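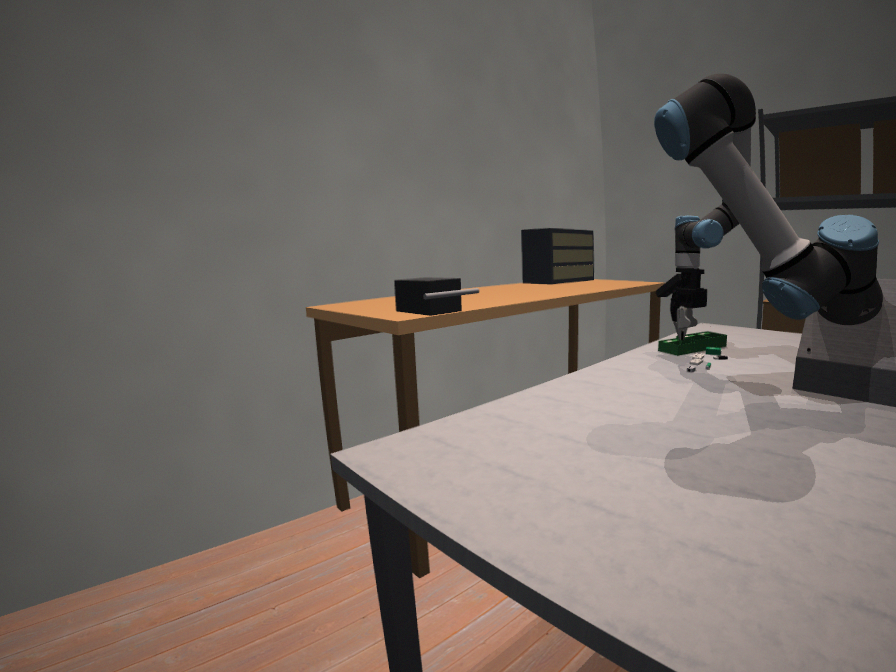 3. Method

3.1 Data collection

The tour operator Krasniqi gave us booking records for its small-group rail tours to the Pikadwood valley. The export held 1000 rows. Duplicates, test bookings and canceled trips were removed, leaving 466 usable bookings. Each row gives the departure date, group size, number of nights, and the optional excursions chosen at checkout.

A short questionnaire was also sent by email in July to travelers who had agreed to be contacted. We received 163 replies. Questions covered the length of transfers, free time per day, and whether the printed itinerary matched the tour as delivered.

3.2 Itinerary model

Each tour was coded as a sequence of half-day blocks. A block is one of four types: transfer, guided visit, meal, or free time. Blocks that mixed two types were coded by the longer one. The lake cruise at Flosum was coded as a guided visit – the boat carries a guide on every sailing – even where the traveler used it to reach the next hotel.

Transfers longer than 75 minutes were flagged as long. The threshold was set before the replies were read.

3.3 Limitations

The records cover one operator only. Travelers who booked through the agent Rirnano appear without excursion data, and those fields were left blank in the analysis. Replies came mostly from couples, so the results for solo travelers should be read with care.

4. Results

4.1 Transfers and free time

Tours with two long transfers on consecutive days scored lower for overall pace than tours with the same transfers spread out. Moving a free half-day to directly after a long transfer was the change requested most often in the comments. Hotel category had no clear effect on the pace score.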